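3.2 Gripper and wrist camera setup

The arm carries a parallel two-finger gripper and a small camera at the wrist. Both fingers are replaced as a pair after 19 hours of operation, and the camera mount is retightened at the same time. Before each session the operator opens the gripper fully and checks that both fingertips are in view (Figure 2).

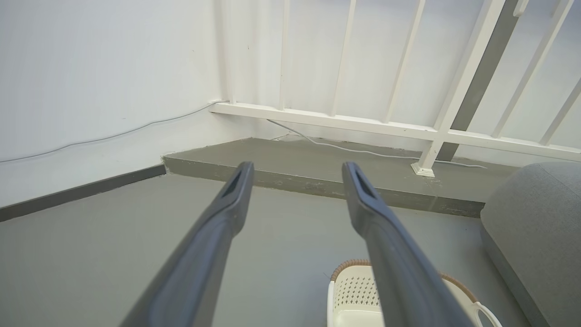 Figure 2. Wrist camera view with the gripper open, facing a white railing above a gray ledge.

If a tip has shifted by more than 15 pixels from the stored reference, the two mount screws are loosened and the camera is turned back by hand. The check takes almost two minutes. We kept the Povmont driver settings unchanged throughout, and M. Obura logged every adjustment.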